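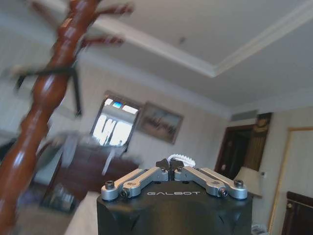 Do you hang long stuff on a coat stand or keep it off and use the dresser? Staying at the Orneo in Keken, long stay, room has a wooden coat stand and a dresser, and my clothes are all over the dresser.

Long stuff goes on the stand, anything that folds goes in the drawers, and the top of the dresser stays clear.

Replies 20 · Views 2291

peglegpete
Agree with that last one. Only thing, put the heavy things on opposite sides. Those turned poles look solid and then they lean.

halfpacked (original poster)
ok thanks both. So more detail. In the room till March for work. Hotel bed, white duvet with the dark piping, so everything I put on it shows every hair. Dresser is under the mirror, dark wood, drawers are fine, I just never open them. Laundry comes back, goes on top, slides down the front. Repeat

Tried sorting on the bed today. Shirts first bc they crease worst.

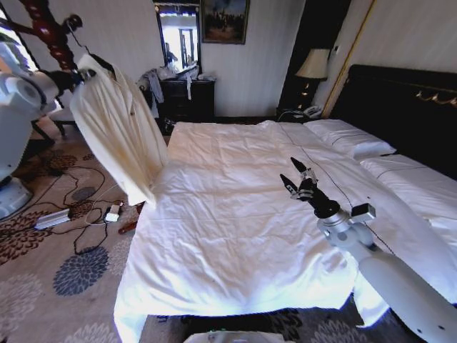

White shirt at the corner of the bed, pile still on the dresser.

Dont judge the pile. It was bigger.

ironless
Not judging, mine is a chair. But why shirts first? I do shirts LAST. Big flat things first, sheets, towels, anything that eats the bed. Then you have room.

halfpacked
because they crease?

ironless
They're creased already. Ten more minutes in a pile does nothing. Meanwhile you lay a shirt out nice and then dump a sheet on it.

Flat_Iron_Fran
Disagree w ironless. Shirts out of the pile first, always, hang them, done. Weight on top of them is what sets the crease. The sheet can sit in a heap all day, it's a sheet.

ironless
hang them WHERE, the stand has pegs. You put a shirt on a peg by the collar and you get a bump in the collar. Or by the shoulder and you get an ear.

Flat_Iron_Fran
Hangers. Put a hanger on the peg. I use the Flala ones, thin, they hook over a peg no problem

peglegpete
Thin hangers slip off round pegs in my experience. YMMV

Likes 6

halfpacked
Ok did the sheet next, ironless's way, sorry Fran. Spare one, cream, not the hotel's. I brought my own from home because I get cold and like something over the duvet. Trouble is folding it alone. Tried it standing at the foot of the bed and it just turns into a heap. What works a bit better is go to one corner, lift that right up so the folds fall out, then walk it to the pillow end and lay it down.
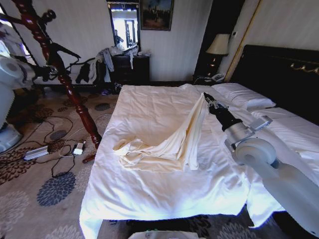
Then same with the next corner, and only start folding when all four are where I can see them. Still comes out wonky. Good enough for a drawer.

Oh and careful with the lamp, the nightstand is right by the headboard and I nearly took the phone off it with a sheet corner last week.

dryer_door
Why fold it at all if it goes back on the bed at night? Just lay it over the foot. Less work

ironless
^ this

Flat_Iron_Fran
Because then housekeeping takes it!! Happened to me, different hotel. My own blanket, gone to the laundry with theirs, took 2 weeks to get back and it wasnt even the same softness. Fold it, drawer, shut the drawer.

dryer_door
ok fair. Hadn't thought of that

halfpacked
That would ruin me. Drawer it is.

Next problem is the long stuff. Got a cream one with a drawstring and a zip, goes nearly to the floor whatever I do. On the stand it bunches in the middle and the string hangs down and gets caught in everything.

peglegpete
Had the same problem in a rental, the Yip building, same kind of stand with the turned pole. How I do it:

1. Clear the stand. All of it, bags and belts too. Anything on a strap goes on the lowest peg after, or on the door.

2. Do the zip up halfway. Not the whole way or it wont open out over the pegs.

3. Hang it from the top at the highest point you can reach. Spread the two sides on different pegs so it's not all one roll in the middle. If you use a clip, clip the back of the neck, not the front panel, the front shows a mark.

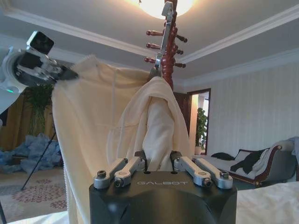

4. Drawstring: tie a loose knot and tuck it in a pocket. Don't pull it out, you'll never thread it back.

5. Leave the pegs next to it free. I know it's a waste. A shirt pushed against a long thing is a creased shirt.

halfpacked
step 5 hurts, theres only six pegs

peglegpete
Six is plenty. Shirts in the drawer.

Flat_Iron_Fran
Shirts NOT in the drawer. Shirts on hangers. Is there seriously no closet in the room?

halfpacked
There is but its got my suitcases in it and a box of work stuff. Before anyone says it, the suitcases dont go under the bed, I tried, it sits too low

ironless
Put the small suitcase inside the big one.

halfpacked
...

ok yeah. doing that now

dryer_door
lol

Flat_Iron_Fran
Then you have a rail. Shirts on the rail, long cream thing on the stand by itself, sheet in the drawer. And do the grey stuff tonight or it'll be back on top of the dresser by breakfast.

halfpacked
Update 10 November 2018: suitcases nested, shirts on the rail, bed clear. Dresser still has some grey things on it, did the string knot, it holds. Zip is stuck at halfway tho. Anyone know if candle wax works or is that for metal ones only

peglegpete
Pencil. Rub the lead on both sides of the teeth and go slow.

Shares 2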